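写给自己看的货架作业守则，顺便聊聊标准这回事

这篇文章拖了很久。二月份的时候我就跟几个同事说要写，结果草稿在文件夹里躺着，改了删，删了改，标题换了好几回。今天是2020年4月15日，外面下着小雨，茶也泡好了，再不写就说不过去了，那就慢慢聊吧。

先交代一下背景。我在做零售场景的机器人操作，说白了就是让机器学会在货架上拿东西、放东西、把歪掉的东西摆正。这个方向听起来不起眼，跟亲戚解释的时候，我妈总是说“哦，就是理货嘛”。对，就是理货，可是理货里头的讲究真是多得吓人。我们这个小项目内部叫Revero，最早只有一页纸的规定，写着“注意安全，轻拿轻放”，现在回头看简直脸红。轻拿，多轻算轻？放，放到哪里算放好了？一页纸里一个字都没提。

后来Annick McKinnon来了（她以前在Thibodeau做仓储自动化，脾气特别好，改起文档来却一点不留情面），把那页纸用红笔划得几乎看不见原文。她在页边写了一句话，我一直留着：“一条规则如果两个人读完会做出两种动作，它就还没有写完。”我当时有点不服气，心想哪有那么夸张。第二天她请我和Ramiro各自按同一条规则去取一瓶清洁剂，我抓的是瓶身，Ramiro捏的是瓶盖。好吧，我服了。

所以我们的守则第二版，第一节讲的就是“从哪里抓”。带盖的瓶子一律抓瓶身，不许只靠瓶盖受力。这一条看着像废话，可是你去翻数据就知道，人在赶时间的时候特别喜欢捏盖子，顺手嘛。人捏盖子，手上有感觉，盖子松了马上就会换个抓法；机器照着学，未必来得及。示范的人偷了懒，机器会非常忠实地把这个懒也学走，而且一学就是成百上千遍。

第二节讲“另一只手干什么”。这一节争论得最久，我记得光是开会就开了好几个下午，点心都吃完了还没吵出结果。Ramiro的意见是，单手能完成的动作，另一只手就该收在身侧，画面干净，后期处理也省事。Annick不同意，她说真实的理货员从来不会把另一只手背在后面，他们会扶着层板，会挡一挡旁边的瓶子，会随时准备接住什么。我夹在中间，两边都觉得有道理（这大概是我的老毛病）。最后写进去的版本是这样：空着的那只手可以搭在层板前沿，可以护住邻近的商品，但不能推，不能撑着层板借力把身体往前送，也不能越过正在操作的那只手。为了“借力”两个字怎么定义，我们又花了一个下午。

第三节讲“退出来的路线”。拿东西的时候大家眼睛都盯着要拿的那一瓶，往回退的时候就放松了，结果胳膊肘一带，旁边倒一排。所以我们要求，瓶子先离开层板，再向外平移，完全越过前沿以后才能改变方向。中间不要转手腕给别人看标签，想看标签，等拿出来以后再看。我自己就犯过这个错，当着参观的客人，一转手腕，哗啦一声，非常响亮，客人很有礼貌地看着天花板。

第四节是关于环境的，也是我个人最想多说几句的一节。很多做实验的朋友喜欢先把台面收拾得清清爽爽，一个杯子，一个盒子，间隔拉得很开，然后开始录。入门阶段这样做没什么问题，我们也是这么开始的。可是如果规则只在清爽的台面上验证过，进了店就会发现到处是例外。店里的瓶子是挨着站的，同一个牌子有好几种颜色，促销标签贴得热热闹闹，层板有前沿，前沿上还有螺丝，立柱又挡掉一截视线。我们的守则里现在有一条：任何动作规范，写完以后要拿到真正摆满货的架子前面走一遍，走不通的，回来重写，不准在后面加一句“特殊情况除外”了事。

去年我们就这么走过一遍，带着打印好的守则去了Sileswood的合作门店，原以为两个小时就能收工，结果从上午一直待到店里开始拖地。清洁用品区是公认最难的。瓶子重心各不相同，有的装得满，有的瓶型细，颜色又接近，标签上的字还都差不多。

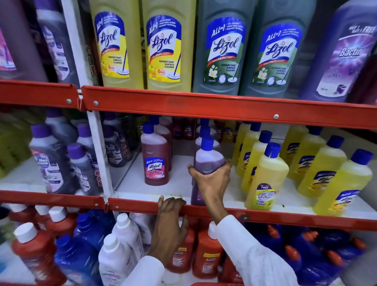
也正是在这种架子前面，你才会明白“层板前沿”这几个字值得单独写一段。前沿是最容易碰到的地方，也是最方便扶的地方，这两件事偏偏凑在了一起。我们原来的规定是“避免接触货架结构”，八个字，读着很威严，站到架子前一试就知道做不到。要从中间一层往外取东西，手从下面伸上去，上下两层之间就那么点空间，稳稳地扶一下前沿，比悬在半空里晃来晃去安全得多。于是这一条改成了“允许轻扶，记录接触”。扶可以，但是要在记录里标出来，从什么时候开始扶，到什么时候松开，别让后面用数据的人去猜。

说到记录，顺便讲讲标注的好习惯，这部分是写给新来的同事的，老同事可以跳过（不过我知道你们也没有全做到，别以为我没看见）。

商品名照着标签上看得清楚的部分写，看不清的就写“看不清”，不要凭印象补。同一个牌子的不同香型当作不同商品处理，哪怕瓶子一模一样。颜色写眼睛看到的颜色，别写香型名，“柠檬”不是颜色，“薰衣草”也不是。被挡住一半的瓶子照样要标，注明遮挡就行。促销标签单独记一栏，因为它会换，瓶子本身不换，混在一起的话，过一阵子就会有人来问为什么同一件商品在库里有两个名字。

抽查的办法也定下来了：每100段记录抽12段，由没有参加录制的人来看。看的人只回答一个问题，就是照着守则，能不能判断出这一段合不合格。如果判断不出来，先别急着怪录的人，回去看看守则是不是又写含糊了。这个顺序是Annick坚持的，一开始我觉得太绕，用了一阵子以后真心觉得好。录制的同事不再一听抽查就紧张，也愿意主动来说“这一条我不知道怎么做”，这种话以前是听不到的。到目前为止我们攒了大约3,000段，回头看最早的那一批，抓瓶盖的、转手腕的、胳膊肘横扫的，什么都有，我舍不得删，留着给新人当反面教材。里面有好几段是我本人录的，请大家高抬贵手。

还有一个小小的心得，关于标准和人的关系。我刚入行的时候特别怕规则，总觉得规则写得越细，做事的人越像机器。这几年下来想法变了不少。规则写清楚了，做事的人心里反而踏实，该慢的地方敢慢，该停的地方敢停，不用担心旁边有人嫌他磨蹭。我们守则里有一条“随时可以喊停，不问理由”，是Ramiro Echevarría加上去的，字最少，大家用得最多。他说这是他在Pornaldale带第一个团队的时候吃了亏才学到的，具体吃了什么亏他一直不肯讲，每次聚餐我都问，每次他都去添菜。

第三版正在改，主要想补两块内容。一块是双手配合，比如一只手扶住后排，另一只手取前排，先后顺序怎么定。另一块是放回去的动作，取出来的规则写了满满好几页，放回去只有一小段，这很不像话，店里的人听了要笑的。放回去要对齐，标签要朝外，还要顾着两边的邻居，难度一点不比取出来低。我手上已经有个粗糙的草稿，Annick看过，红笔又用掉了不少。

如果你也在做类似的事情，手头有自己的守则，哪怕只有一页纸，欢迎寄给我看看。特别想知道你们是怎么写“扶”这个字的。茶凉了，我去续一杯，下回写放回去的那一段。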